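**Shopping basket sessions: people wanted at Watside (paid, no experience needed)**

Posted 5th January

Can a machine do the shop and put it away afterwards? We'd love to know, and we need people to help us find out! Lallevura is a small team looking at whether robots can take on everyday chores at home and on the shop floor, and we're starting a new round of sessions at our rooms in Watside. If you've ever picked out decent tomatoes, carried a basket or laid a table, you already have the skills we need.

The last round finished in October and it was a mixed bag, in the best way. Lifting a basket by its handles went far better than we'd hoped. Soft fruit was another matter, and leafy veg still gets the better of us (a head of lettuce has no obvious place to take hold of it, and no two are the same shape). We ended up with 128 tasks on the list, from "move the peppers to the lower crate" to "clear the cutlery and leave the glass table tidy", and a good many of them need doing again with fresh eyes and fresh hands. 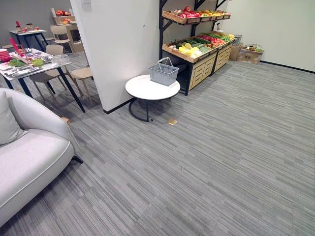
Most of your time will go on small jobs that people do without thinking. You might choose fruit and veg from a rack, put it in a basket, carry it over to a side table and set it down. Then you'll do it again a bit differently, perhaps with your other hand, or starting from the dining side. After that the robot gets its turn at the same job, with one of our operators at the controls or with the machine working by itself, and you tell us what you made of it. Was it too slow to be any use? Would you let it near your eggs? We really do want the blunt answers.

**What you'd be doing**

- Simple shop and kitchen tasks, done at your own pace
- Setting things back to their starting places between goes
- Watching the robot try the same tasks and scoring each try on a short form
- A chat at the end of the session, with tea

Some of the tasks are dull, we won't pretend otherwise. Moving a basket from one spot to another for the twentieth time is nobody's dream afternoon. But you do start noticing odd things about how your own hands work, and plenty of people from the last round have asked to come back.

**Who we're looking for**

Anyone over 18. We'd especially like to hear from people who have worked in a greengrocer's, a supermarket or a care home, and from people who find lifting or gripping hard, as chores like these matter a great deal to you and your way of doing them may well be better than ours. You can sit down for many of the tasks. Let us know what you need when you get in touch and we'll plan the session to suit.

You don't need to know anything about computers. Please wear flat shoes and sleeves that roll up. 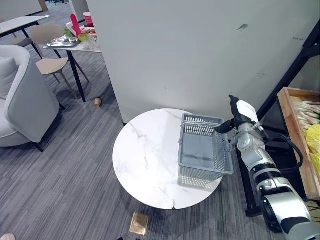
*The gripper and an empty basket at the marble-topped side table.*

Handles are a big part of this round. A thin wire one and a pair of chunky plastic ones ask for quite different grips, and we want to see how lots of different people go about each before we decide how the machine should. We're also trying out new finger pads from Tekin, and Stamutex is lending us a range of bags and cloths for the later sessions, so there'll be some folding and packing too!

**Time and pay**

Each place is for four sessions of two and a half hours, spread over a month. We pay £200 for the four, plus local bus fares. If you can manage six sessions, it's £300. There are morning and afternoon slots, and you can swap if something comes up, as long as you give us a day's warning.

We make video recordings of the sessions. You'll get a plain-English sheet about how they're kept and who sees them before you agree to anything, and you can stop at any point and still be paid for the sessions you've done.

**How to apply**

Send a few lines to Elba Iturra, who runs the sessions, through the contact form on the Lallevura site. Put "Basket sessions" in the subject box and tell her:

- which times of day suit you
- whether you're right- or left-handed (we're short of left-handers)
- any food allergies
- the household chore you'd most gladly hand over to a machine, and one you'd rather keep

Elba reads every message herself and will ring you for a quick chat before offering a place. Friends and couples are welcome to apply together, but please send a message each.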